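How to Write a Book Report on a Novel You Read Too Fast

I run a small reading club for teens out of the Gamberg library, and every October somebody emails me in a panic with a book finished at two in the morning and a report due Thursday. I've been that person! So I wrote down how I do it now, and you're welcome to steal it.

Step 1. Dump what you remember

Close the book. Set a timer for 9 minutes and write whatever is still in your head, in any order, spelling be darned. I did this last with Tangen, a 400-page family saga (two sisters, one inheritance, a lot of bad weather), and my page was mostly about a dinner where the younger sister won't sit down. Good. If a moment stuck with you, there's probably a paragraph in it.

Step 2. Pick one question

Not "what is the theme," please. Try something you'd ask a friend who had read it too. Mine was: why does Ingrid keep the letter when she could have burned it on page 248? Write it at the top of a fresh sheet and keep looking back at it.

Step 3. Go hunting for quotes

You need three, maybe four. Skim only the chapters where your question comes up and copy each line out by hand with the page number. I used to skip the page numbers and then spend a whole evening flipping around for one sentence about a coat. Never again.

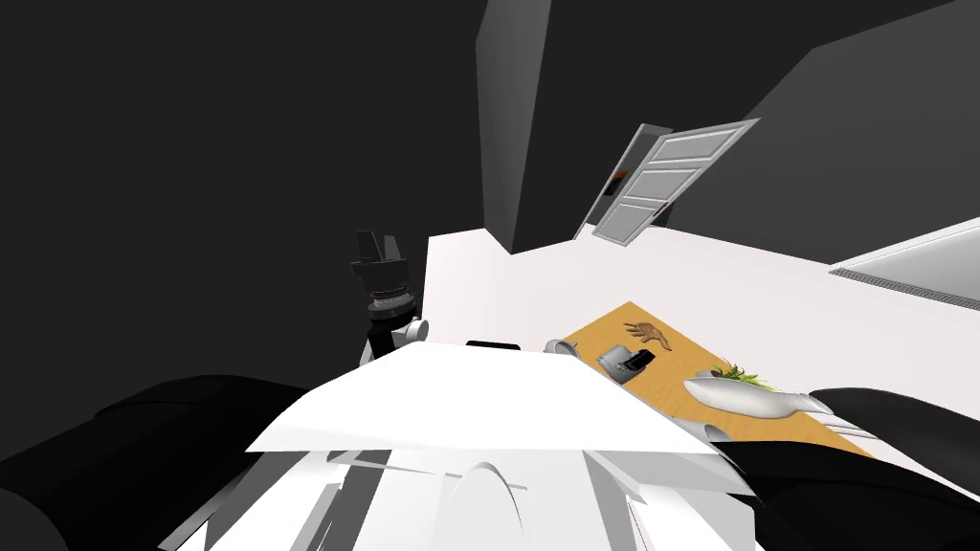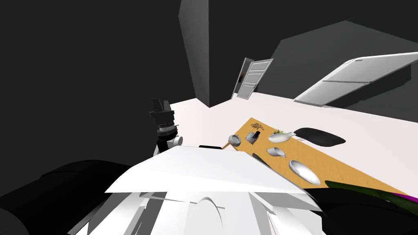 Step 4. Write the middle first

Introductions are miserable to write cold, so leave yours for the end. Give every quote its own paragraph: what's going on in the story, the line, then what you think it tells us. That last bit should be the longest. My friend Kwan-ho Kan reads my drafts and writes "so?" in the margin wherever I've only retold the plot, and ugh, there are always more than 3 of them.

Step 5. Now the opening and the ending

For the opening, give the title, the author, a couple of sentences of story and your question. For the ending, answer it. You're allowed to say you changed your mind halfway through (I did, about Ingrid).

Step 6. Read it out loud

Whole thing, start to finish, door closed if you're shy. Anywhere you run out of breath, put a period.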